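4.2 Accommodation and the official visit

The interviews at Stullcombe and Brakgate were held in July, when most recruits had already chosen a college but had not yet moved. We spoke with 20 football recruits, of whom 17 had made at least one official visit. The remaining recruits had visited only at their own cost, and their answers are treated separately in Section 4.4.

When we asked what they remembered from the visit, most began with the stadium and the locker room. This agrees with the earlier survey by Osman and Simanjuntak, in which the facilities were named before the coaching staff. However, when the same recruits were asked what had changed their mind, the answers were different. They spoke of the dinner with older players, of the time they were left alone with a host, and of how their parents were treated. One lineman told us that he had almost no memory of the weight room, but he could repeat the whole talk he had with a second-year player on the way back from practice.

The parents gave more attention to practical matters. They asked who would help their son with his courses, what would happen to the scholarship after an injury, and how far the dormitory was from the training centre. At Brakgate, these questions were answered in a meeting on the first morning. At Stullcombe they were left to the position coach, and two families said they went home without a clear answer.

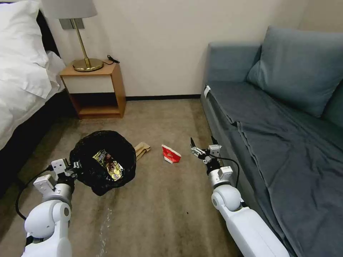
Figure 4. Guest room.

Lodging is the part of the visit that recruits discuss least, although it takes a large share of the budget in both programs. A room of the ordinary hotel kind, as in Figure 4, with white bedding on a dark base, a small wooden nightstand and beige carpet, was described by most recruits as "fine" and nothing more. Only the parents compared one hotel with another, and they did so mainly by the distance to campus. We therefore do not include lodging as a factor in the model of commitment – the answers vary too little to be useful – but we keep it in the cost analysis of Section 5.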